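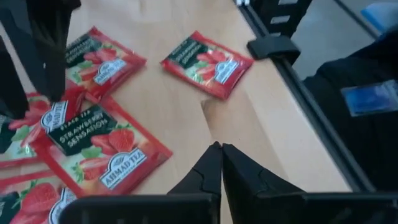
4.3 Missed releases during sachet loading

The bimanual cell at Zurngate was run on the tea sachet task with the Virk controller, version 5. Of 488 placement attempts, 310 ended with the sachet upright in its compartment. Most of the remaining attempts failed at release: the fingers opened, the controller logged a completed placement, and the sachet stayed against one fingertip. The arm then moved off and dropped it elsewhere on the table. 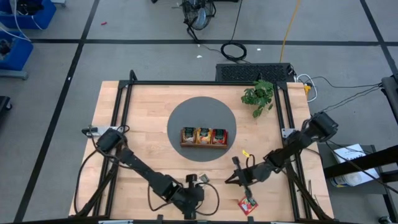
Figure 6. The two-arm cell, with three packets upright in the tray and one lying flat on the tabletop.

The fault was traced to the grip check, which relied on finger position alone. A single sachet is so thin that the closed reading with a packet held could not be told apart from the reading without one.

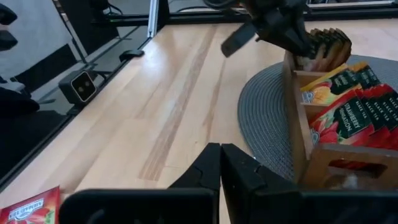
Galbraith objected that finger position was never meant to confirm a release, and that the Prisarlow wrist force signal should have been used from the start. We accept the point, although that signal was too noisy at low speed in the November runs.

A second and more serious concern was arm clearance. After a missed release the controller sent both arms to the same retry region — the separation limit was not applied to retries. Packets stacked flat, such as the yellow and red ones at the center of the table in the last view, draw both grippers toward one small area. The limit now applies to every motion, and the cell stops if it is crossed. 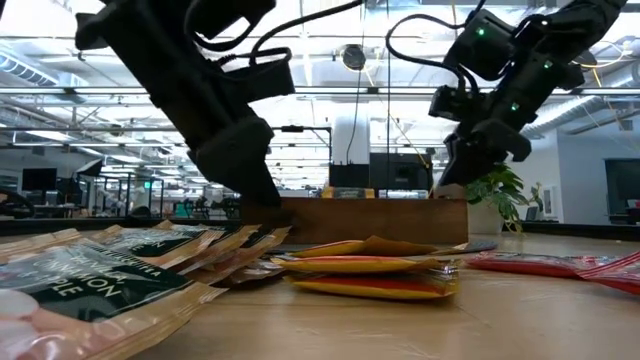
Retry behavior was revised before the Prirurau trials. A failed placement now ends the cycle, and an operator must clear the table before motion resumes. Indicator lights did not help operators judge whether a retry was pending. The three green lights on the right arm's casing carry no retry status, and a separate signal has been added at the operator station.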